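Search this notebook
Enter keyword
Go

Bench rules for the utensil hanging task
11 Jul 2019
Posted by Elli Laitinen

Went over the rules for the stand task with Tapio before the next block. The old sheet came from the Savolainen project and half of it no longer applies, so I rewrote it. Copy is in the Fistico folder, page 2.

What we agreed on:

Stand goes on the grid sheet with the base flat. Record the grid square before the first take and again after the last one. If the two don't match, mark the whole set.

Tape at the corners gets checked by hand at the start. Replace it if it lifts – don't press it back down.

Grippers start open and clear of the base. The hand that isn't carrying anything stays low and out of the way of the hooks.

No takes over 90 seconds. Stop, reset, start again under a new number. Last number used was 2076.

Cables stay outside the wooden border. Tapio wants this one in capitals on the sheet. I left it in normal type.
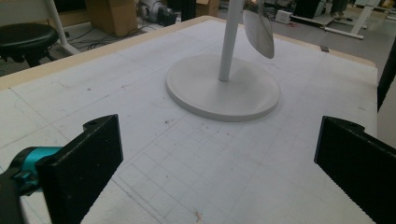
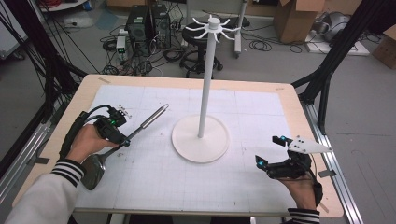

Same white stand in all of them, on the gridded sheet.
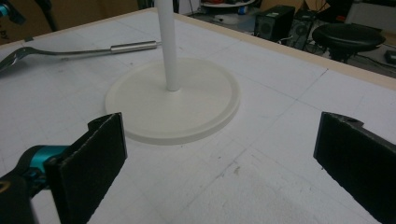
Does a dropped utensil mean the take gets deleted?

Keep it and tag it as a drop. Deleting is only for takes where the recording itself is bad, and then the number stays retired so the log has no reused entries.

Still open: whether pencil marks on the sheet should be erased between sets. I say leave the grid and clean off everything else. Tapio thinks erasing will wear the lines and would sooner swap the sheet in October. The Istum rules say nothing on it.

Also need to decide who signs the sheet when only one of us is in. For now, sign your own and the other person reads it the next morning.

Recent entries
Finger pad wear, set 116
Naming takes in the Fletau log
Clock sync before recording
Spare tape and where it lives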